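Equipment and spending report, second period
Prepared for Engelbert Lehner, Durnent programme office
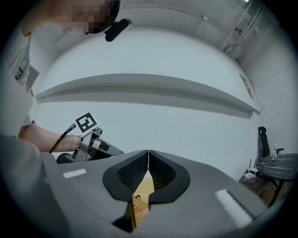

We are slightly behind on purchasing and slightly under on money. The hand-held grippers are in daily use and the recording work no longer waits for kit, so most of what follows is about what to buy next and in what order.

Spending to date. The grippers and head-mounted units were ordered from Zidetti in one batch, which saved us a second delivery charge. Finger pads were budgeted as a one-off purchase and should not have been. They are a consumable. We have moved 500 pounds out of travel to cover replacements until the end of the period and would like a separate line for them from now on.

Printed markers cost us next to nothing. Cables are another matter – we lost working time in December to a faulty connector and had no spare on the shelf. Spares are now ordered along with the main item every time.

Robot arm. The original plan was to buy the arm in this period. We asked Prundow and Hakim for quotes. Prundow is cheaper on the arm itself but charges separately for the controller and for installation, and once those are added the gap is small. Hakim quotes a delivery time of 19 weeks. Neither quote includes a table or mounting plate, and our budget has nothing for either. We put that at over 3,000 pounds and it will have to come out of contingency.

We propose to hold the order until the recordings have been checked. If the grip width we need turns out larger than planned, the smaller Prundow model is ruled out, and we would prefer to know that first. Prundow will keep its price for 30 days.

Storage. The disks we have will last through this period but not the next. A quote is on its way.

Decisions needed from you: the new line for consumables, the use of contingency for the mounting work, and agreement to delay the arm. A reply by Wednesday would let us answer Prundow while the quote still stands.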